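3. Materials and Methods

3.1 Study area and households

The study was carried out in Zastalport, a mid-sized coastal town with a mixed housing stock of brick terraces, postwar apartment blocks and newer infill. We recruited 97 households through notices in two public libraries and a mailing to tenants of the Nimov housing association. A household could take part if it had at least one adult living there full time, owned a television, and had not moved during the previous twelve months. Of the 97 households, 60 rented and the rest owned their homes.

Each household completed an intake survey, kept an evening diary for two weeks, and took part in one interview at home. Data collection began in January and was timed to fall outside school vacations. Participants received a grocery voucher after the interview, whether or not the diary was complete.

3.2 What we mean by storage near the screen

Earlier work on living rooms has mostly treated the television as the thing that organizes seating. Less has been written on the furniture under it. In our pilot interviews, people talked at length about the low cabinet below the screen, and they used it for far more than media equipment. Batteries, board games, candles, unpaid bills, chargers, pet medicine and spare light bulbs all came up. We therefore defined "screen storage" as any closed or open storage unit that stands directly below or beside the main television and can be reached without moving other furniture.

Units were sorted into four types: the open shelf, the unit with doors, the unit with drawers, and the mixed unit. Height and length were recorded with a tape measure. We also noted whether the television stood on the unit or hung on the wall over it. This mattered for the analysis, as a wall-mounted set frees the top surface for other uses. Figure 2 gives the arrangement that we coded as "mounted, low drawer unit."

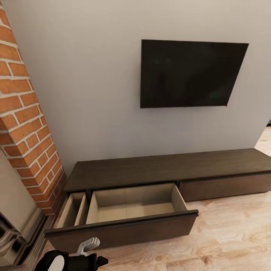

Figure 2. Wall-mounted television over a low, dark brown wood console, coded as "mounted, low drawer unit." Rendered view; the left drawer is open and the right drawer is closed.

3.3 Diary

The diary was a printed booklet with one page per evening. Participants wrote down each time someone in the household opened the screen storage between 5 p.m. and bedtime, what they took out or put away, and whether the television was on at the time. We asked one adult to act as the main diary keeper but allowed entries from anyone in the home over the age of ten.

We chose paper over a phone app after the pilot. In the pilot, app users tended to fill in several evenings at once, and their entries were short. Paper entries were longer and more often mentioned other people. The booklets were kept on or close to the unit itself, with a pencil attached by a string. Eleven households lost the pencil and used their own pens, which had no effect on the coding.

Entries were typed up in full, including crossed-out words where these could be read. Two coders then assigned each entry to one of the following purposes: media use, household paperwork, play, repair and upkeep, hospitality, or other. Disagreements were discussed until a single code was agreed on. An entry could carry two codes if the participant clearly named two purposes, such as fetching coasters and a deck of cards for guests.

3.4 Interviews

Interviews took place in the living room and lasted 40 minutes on average. The interviewer began by asking how long the unit had been in the home and how it had been acquired. The second part covered the contents, drawer by drawer or shelf by shelf. Participants decided for themselves which parts to open, and they could skip any part without giving a reason. The third part dealt with rules: who was allowed to put things in, who cleared things out, and what was supposed to be kept somewhere else.

This last topic produced the longest answers. In many homes the rule and the practice were different, and people described both without being asked. Several participants said that the top of the unit was meant to stay clear, and then listed what had been on it during the past week. We coded these statements separately as "stated rule" and "reported practice," and did not try to settle which was the more accurate.
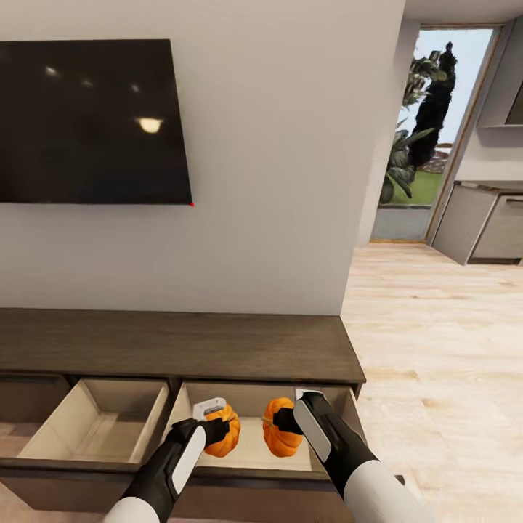 Interviews were recorded and transcribed in full. The transcripts were coded in the same six categories as the diaries, with a further code for accounts of how the unit had been moved, replaced or repaired. Passages in which a participant compared the current unit to an earlier one were marked for the analysis in Section 5.

3.5 Survey items

The intake survey covered household size, tenure, floor area, and the number of rooms with a television. It also included the Enby Home Order Scale, a short set of statements on tidiness and shared space that participants rate from one to five. Following Nakajima, we left out the two items on kitchens and computed the score from the remaining statements.

We asked when the screen storage had been acquired. Many participants could give only a decade, so this variable was reduced to two groups, before 2000 and 2000 or later. Units that had been inherited were dated by when they were first bought, if this was known, and otherwise treated as missing.

3.6 Limits of the data

The sample is not representative of Zastalport as a whole. Larger families are underrepresented, and we have few single adults under thirty. The diary covers evenings only, so daytime uses such as homework before dinner or home-based work do not appear in it, though some came up in the interviews. Keeping the booklet on the unit may also have led people to notice the contents more than they usually would. Four diary keepers reported that they had cleared out a drawer during the two weeks. We kept their entries in the data and marked the clear-out as a separate event, and the counts in Section 4 are given both with and without these households.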